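Truvmont's quote for a two-armed kitchen cell came to £3,061 a month, and the first thing the Munbridge canteen group asked was what the figure left out. Quite a lot. Grippers were extra. So was the service plan, at £349 a month, and so was training.

Loading a dish rack sounds like an easy job to hand over. Bowls come in different sizes and glazes, though, and they have to lean the right way between the wires. 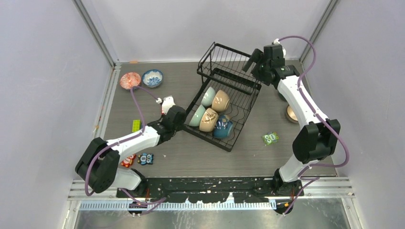 Ask any supplier how many bowls an hour, with your own crockery, and get the answer in writing. Bririco offered a 40-page brochure and no such number. Zaki at least priced a trial, at £1,153, payable up front.

Munbridge has put the decision off until March. I would put it off longer.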